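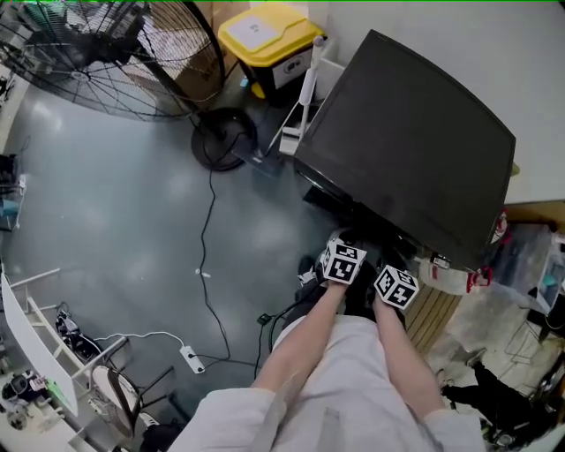
Two cubes printed with square marker patterns, one in each hand, in front of the large monitor.

Marker Cube Room, Trindstead Building
Gallery page, updated May 2, 2025

The Marker Cube Room is a teaching and loan space maintained by the Dustine Center for Measurement. It supports coursework in position tracking, camera calibration and spatial measurement, and it is open to enrolled students and to staff of partner departments. The notes on this page introduce the room and its contents. New users are asked to read them before attending an orientation session.

The cubes
Each cube is small enough to be held in one hand. The faces carry black-and-white square patterns that tracking software uses to estimate position and angle. The loan collection consists of 36 cubes, stored in sets and signed out at the Kinoshita desk on the ground floor.

The monitor
A large black flat-screen monitor is kept in the room for group work. Users should not place cubes, bags or drinks on the screen surface. Requests to move the monitor must be made to the desk in advance.

The storage bin
The dark gray bin with the bright yellow lid stands near the wall and is labeled on the lid and on the front. The lid must be closed at the end of each session.

The floor fan
A black floor fan with a round wire grille serves the room in warm weather. Its power cord runs across the floor to the white power strip, and users should step over the cord with care. The fan is to be switched off before it is tilted or moved.

The floor
The gray-blue floor was resurfaced in April under the Fluviseck renovation program. The finish is smooth and reflects the overhead lights. Bright reflections may affect the detection of markers held low, and classes are advised to run a short test before recording measurements.

Loans and reservations
Cubes may be borrowed for up to 30 days. A set may be renewed once if no other class has reserved it. Reservations for the room are accepted for sessions of 3 hours or less, and the desk confirms each request by email. Damaged or worn patterns should be reported when the set is returned. Users should not attempt to clean the printed faces with solvents or to replace them with their own prints.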